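Equipment Planning Lead (contract, possible perm), Bench Automation

Trurent
Posted in: Operations / Purchasing
Start: June, sooner if you can

Short version. We need somebody who can work out what to buy, when, and for how much, for our two-arm robot benches. Right now it's three people and a spreadsheet with eleven tabs and two of them disagree. We have budget approved for the first round and not enough hours to spend it well.

Who we are

Trurent sets up and runs tabletop robot benches for food handling and table-clearing work. Plates, cups, utensils, that kind of thing. One bench site at Monier, a second one opening in the Hrynyshyn building once the power is done. You'd report to Albane Boyer (operations) and work most days with Radymyr Tkachuk, who runs the benches and knows what breaks.

What you'd be doing

Build the equipment plan for the next 14 months. Arms, grippers, cameras, mounts, cables, power supplies, tables, spares
Get real quotes. Not web prices. Shipping, duty, lead time, what support costs in year two
Decide buy vs lease on the second set of arms. Pileck has offered us a lease, we have not answered them, please help us answer them
Set a spares level for gripper fingers and cables so we stop paying for overnight freight
Own the consumables line too: table paper, dishes, play food, tape. Small money but it runs out at the worst times
Write a one page summary for Albane each month. One page
Sit with the operators at least a few hours a week. You can't budget for a bench you haven't watched

Must have

Have bought technical equipment before, lab or factory or kitchen or theater, we don't mind which
Good with spreadsheets, better than us
OK calling vendors and asking the same question three times
Can read a parts list and spot what's missing (it's usually the cables)
Able to be on site, Monier first and then both

Nice to have

Any time spent around robot arms
Import paperwork
Some idea how depreciation works so finance doesnt have to explain it to us again

No engineering degree needed. If you have one, fine.

Budget you'd look after

Up to 3000 per order you sign yourself. Over that, Albane signs, normally same day. Consumables are capped at 2000 a quarter and that number is up for review, bring an opinion. The bigger purchases (arms, mainly) go through Prasert Prasertsri in finance and he will want to see at least two quotes.

The bench

Dishes and utensils task, two arms over a papered table. Most of what you'd be pricing looks like this.
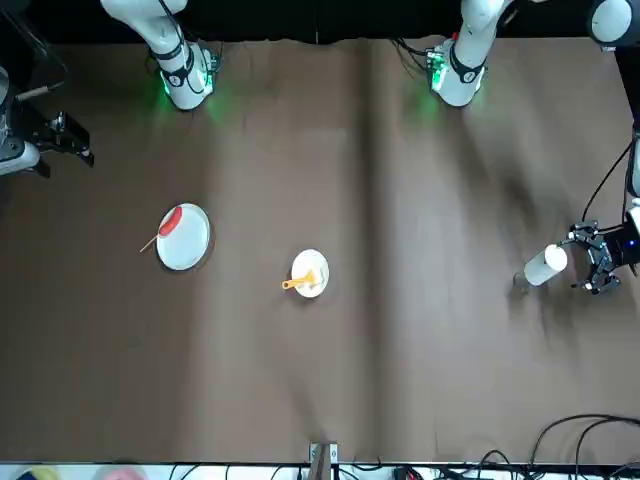 Left arm with the cup; plates and utensil on the table.

Each bench setup gets its own line in the plan, arms down to the last plate, so expect to learn the names of a lot of brackets.

Hours and pay

Contract, 70 percent of full time to begin with. Going to full time is likely when Hrynyshyn opens but we wont promise it. Mornings preferred, the bench handover is at 8:30 and that's where you hear what needs replacing. Day rate depends on experience, tell us yours in the first email and it saves everyone a call.

How to apply

Send a resume and a few lines on the last piece of equipment you bought that turned out to be the wrong one, and what you did about it. No cover letter. Address it to Svyatoslav Tymoshchuk, hiring, through the contact form on the Trurent site and put "equipment plan" in the subject line.

First call is 20 minutes with Svyatoslav. Then a visit to Monier and a short paid excercise with an old quote of ours. References after that.

We're reading applications as they come in and will close the post when it's filled. Agencies, no thanks.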